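4. Setting up a season tracker in Plendex

Plendex will tell you that a new league takes 2 minutes to set up. Allow longer, especially if your fixture list came from somebody's spreadsheet.

4.1 Before you start

You need the club list, the draw and a decision on bye rounds. The program offers to guess the byes. Don't let it.

4.2 Creating the competition

1. Open Leagues and choose New Competition.
2. Type the competition name. We use Gustmont Winter Cup in this guide.
3. Pick the code. Rugby league and rugby union have separate scoring tables, and you can't switch once a match has been saved.
4. Enter the number of teams. The free version stops at 9, whatever the welcome screen suggests.
5. Set the points for a try. The default is 4 for league. Check it anyway, as older files sometimes import with a blank.
6. Press Save, then wait for the green tick before closing the window.

Note: "Smart Draw" claims to balance home and away games. In our trials Widmer got three home matches in a row. Enter the draw by hand if your clubs care about travel.
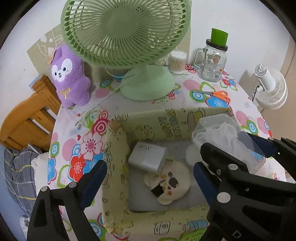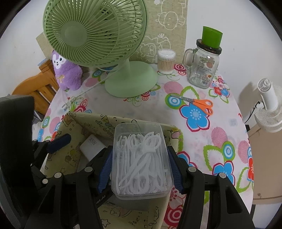
Top: green desk fan and purple plush toy. Bottom: clear box of floss picks over a fabric bin.

4.3 Adding player records

1. Select a club and open Squad.
2. Add each player with a jersey number and a position. Nicknames go in the second field, where they won't be printed on the team sheet.
3. For a player who has changed clubs mid-season, use Transfer. Deleting and re-entering the player wipes the try count.
4. Tick Eligible for Finals only after you've checked the games played yourself. The automatic check counts a named reserve as having played.

Caution: Merge Duplicates can't be undone. It matches on surname and initial, so brothers in the same squad may be combined.

4.4 Publishing the ladder

1. Choose Publish, then Ladder.
2. Compare points for and against with your own scoresheets.
3. Set the refresh. "Live" means hourly on a good day, and results sent through the Fistby add-on can take up to 24 hours to appear.

If the ladder shows percentage where you expected points difference, go back to Scoring and change Tiebreaker. The label on the public page doesn't update until you publish again.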